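From: Anas Ramadan
To: Plaltdale Growers list
Date: 18 July 2026
Subject: Re: [growers] Bitter cukes again, and is it worth saving seed?

Henare wrote:

> Second summer running that half my slicers are bitter at the stem end.
> I water when I get home, so some days it's a lot and some days it's
> nothing. Same bed as last year, full sun till evening. My neighbor says
> it's because I planted them next to the zucchini and they crossed.
> Is that a real thing? Also I'd love to save seed this year if it's not
> a hopeless idea. The packet was an open-pollinated one from the swap
> in April, no name on it except "long green, good."

Henare, I love this question, and I love "long green, good" even more. I think I may have written that packet! If it's the one with the tape over the flap, those came from my plot and they go back to a handful of seeds I got from a lady in Estden years ago. She didn't have a name for them either.

First thing, the zucchini is innocent. Cucumbers and zucchini don't cross, they're different species. And even when two cucumbers do cross, you won't taste it in this year's fruit, only in whatever you grow from the seed. So leave the neighbor's zucchini alone and make friends, you'll want some of it in August.

The bitterness is a stuff called cucurbitacin. The plant makes it in the leaves and stems all the time, and when the plant is stressed more of it can end up in the fruit, mostly at the stem end and just under the skin. Heat can do it, and so can uneven water, which is where I'd look first in your case. A lot one day and nothing the next is hard on them. I'd go for a good deep soak every other morning and a thick layer of straw or shredded leaves over the whole bed. Mine went from "cut off the top third and hope" to eating them whole off the vine the year I started mulching properly.
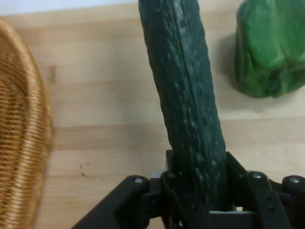

Picking matters too. Pick often, pick early in the day, and don't let any hide under the leaves and turn into yellow blimps unless you mean them to. One overripe fruit tells the whole plant it can quit! I go through my trellis every morning with coffee in the other hand and I still miss some.

For the ones you've already got, cut an inch or so off the stem end and peel them a bit deeper than usual. Taste a slice before you make a whole salad out of it. If one is seriously, spit-it-out bitter all the way through, just compost it. Salt won't rescue it (I've tried, with feeling).

Now seed saving, the fun part. Not hopeless at all, but cucumbers do cross with other cucumbers very happily, and the bees at Plaltdale visit everybody. If you want it to stay "long green, good" you'll need to hand pollinate:

- In the evening, find a female flower that's about to open. It has a tiny cucumber behind it. Find a male one too, which just has a thin stem. Tape or clip them both shut.
- Next morning, pick the male, peel back the petals and dab it on the middle of the female.
- Tape the female shut again and tie a bit of yarn on the stem so you know which one it is.

Do several, because they don't all take. And choose a plant whose fruit tastes good! Don't save from the bitter ones, there's a good chance some of that runs in the family.

Then comes the hard bit, leaving it alone. The seed cucumber has to stay on the vine until it's fat and yellow or even orange, way past eating. After you pick it, let it sit inside for another week or two. Scoop the seeds and goo into a jar with a little water and let it ferment for 2 days or so, stirring when you remember. It smells awful. Put it in the garage. The good seeds sink, you pour off the rest, rinse, and dry them on a plate (not paper towel, they glue themselves on).

I got 161 seeds out of one fruit last year. That's more than I could plant in my whole life, so please bring your extras to the next swap. Zikia had a great idea of putting a little tasting note on every packet, which would beat what I've been writing on mine.

One more thing for anyone else reading along: if your leaves have gone powdery white, water at the base, thin out the crowded bits and start a few new seeds right now. There's still time for a fall crop here if you hurry, and the young plants always look so much happier than the tired old ones.

Henare, let me know how the mulch goes, and come by plot 81 any morning if you want to see the taping done. It takes a minute to learn and then you'll be doing it to everything.

Anas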